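Plastic checked tablecloth on the folding table, everything sticks to it. Sort laundry on it or take it off?

Asked in Home & Household > Laundry and Sorting
209 views, 4 following

Hi all, hoping someone has been through this. We moved into a smaller place in April and the only flat surface I have for sorting is the table in the back room, which has one of those green and white checked plastic tablecloths on it. It came from my aunt and I like it, it wipes clean and it cheers up the room. But I've started using that table for all the odds and ends: single sleeves I cut off old shirts for rags, cleaning cloths, plastic bags I want to reuse, the wrapping things come in. It all ends up in one pile and the pile never goes away.

Two problems. First, the plastic cloth grabs at anything thin. If I pull one bag toward me the whole tablecloth comes along with it and then half the stuff is on the floor. Second, I don't have a system. I start out with a pile for fabric and a pile for plastic, and thirty minutes later I've got fabric inside plastic inside fabric and I give up and make coffee.

I've got one long cardboard box, blue on the outside and plain brown inside. I trimmed the top edge down with kitchen scissors (badly) so I could reach in. It's meant to be the "keep" box but I never get as far as putting anything in it.

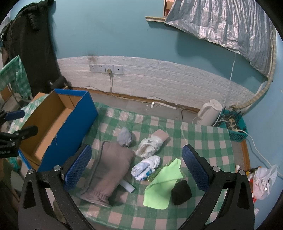 3 answers

Answer 1 (marked as helpful by the person who asked)

Oh I know this table! Well, mine is red and white, but same idea. Keep the cloth on, but fix it down. I bought a packet of those springy metal tablecloth clips at the Sovanora on Ullstead Road and put one on each side, and it has not slid since. If your table edge is too thick for clips, a strip of that rubbery drawer liner underneath does nearly the same job. Don't use tape, it leaves gunk on the underside and then dust sticks to the gunk.

For the sorting, I'd stop making piles on the table altogether. Piles next to each other always turn into one pile. What worked for me was doing one material at a time and ignoring the rest:

First pass, plastic only. Pull out every bag and every bit of wrap, even if it's under something. Shake each one (there is always a sock). Anything torn or with sticky stuff on it goes straight out. The good ones get flattened, folded in thirds the long way and then rolled.

Second pass, cloths. Your bright green one is the kind of thing I'd keep on a hook by the sink so it never joins the heap in the first place. Dark stuff together, light stuff together, and be strict about what counts as a rag.

Third pass, clothes and pieces of clothes. The grayish brown one with the gathered cuff would make a great cover for a draft stopper, or you can pull it over your arm for dusting. If you don't have a use for it this month, let it go.

And put the box on a chair next to you instead of on the table! You get all that space back and you can just drop things in without lifting your arm over everything. Mine used to live on the table too and I spent the whole time reaching around it.

Reply from the person who asked: Clips ordered!! And I moved the box to a chair on Tuesday, already much better. I didn't know folding bags in thirds was a thing.

Answer 2

take the tablecloth off. you're fighting it for no reason. bare table, put an old towel down, nothing slides on a towel. also those plastic cloths get static in winter and the thin bags cling to it and to your sleeves, drives me nuts

for the box I'd cut another one the same size and do keep / go. one box is why you never fill it imo, you've got nowhere to put the no's. ours came from a Kindivthorpe delivery and they're pretty sturdy, the edge holds up fine if you run packing tape over where you cut it

Answer 3

I agree with most of the first answer but I'd set a timer. I do 35 minutes with the radio on and when it goes off, whatever is still on the table gets bagged and goes in the closet until next week. If I haven't opened that bag by the next time, I don't need what's in it.

One more thing about reusing bags, check whether they've had food in them before you roll them up with the others. I skipped that once and had to wash the whole drawer. We had the same trouble with the crinkly wrap from Ateş, the bakery near us, lovely stuff but it holds on to crumbs like you wouldn't believe.

Is your tablecloth the kind with the fuzzy backing? Those slide more on a painted table than the plain ones do, so that might be part of it.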